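4.2 Where small things end up

I came into this part of the study pretty sure that the trays would win. We had asked 35 office workers to sort the stuff that collects on a desk (caps, little boxes, markers, all of it) and I'd have bet my lunch that most of it would go into the open trays, which are right there in the middle and need no aiming at all. Well, I was wrong! Of the 1263 placements we logged at the Tarar site, the biggest share went into the mesh organizer, and people kept going back to it even when it was getting crowded.

Figure 3 has the layout I keep talking about, with the tiered organizer at the left, three square trays grouped in the middle, and the little sorting bin over by the back wall.
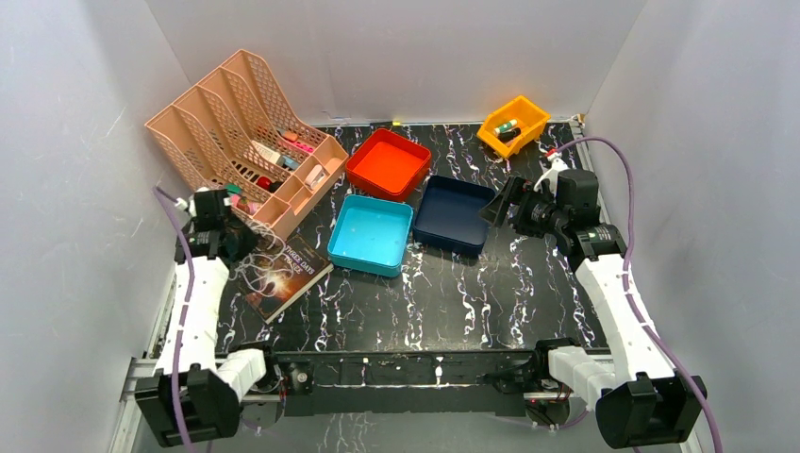 Figure 3. Desk layout with organizer, trays and bin (a); closer view of the organizer (b); the full desk (c).

Grarnine, reading an early draft of this section, wrote back that the trays never had a chance, and that an empty tray looks like it belongs to somebody else's job until the first thing lands in it. I like that a lot, and our notes sort of back it up. Once a tray had one item in it, a second one usually followed pretty quickly. Getting the first one in was the hard part.

The organizer has its own troubles, though. The tall slanted dividers are great for anything flat, and a small box will lean in there quite happily, but round things roll down to wherever they like and then get lost behind whatever is in front. I went through the search times twice because I didn't believe them. In 164 of our retrieval trials people looked in the wrong compartment first, and the usual culprit was something small sitting low down behind a bigger neighbor.

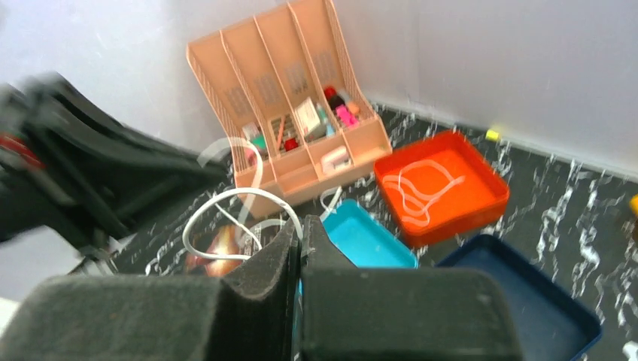 We also tried the Cukico labels, which are just colored stickers on the front ledge, and they helped for a while. Then people started ignoring them (me too, I'm afraid, when I took a turn). By the end of a 30 minute session the stickers and the contents had mostly parted ways, and the session notes from January are full of remarks about it.

One more thing, and it's about the book. A paperback doesn't fit any of the trays we picked, so it tends to lie on the tabletop at whatever angle it got put down, and then it quietly takes over the left side of the desk. People worked around it instead of moving it! We hadn't planned to score that, so it only shows up in the written comments, but I would score it next time.

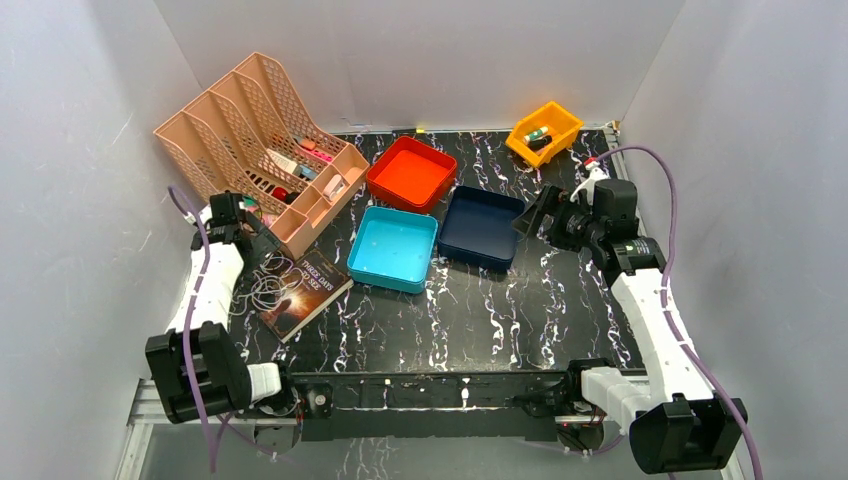 4.3 The Rikasel checklist

We gave the same workers a short paper checklist before the second round and asked them to say out loud where each item should live before touching it. This slowed everyone down at first, and a few people plainly hated it, but the wrong-compartment searches dropped and the trays finally got some use.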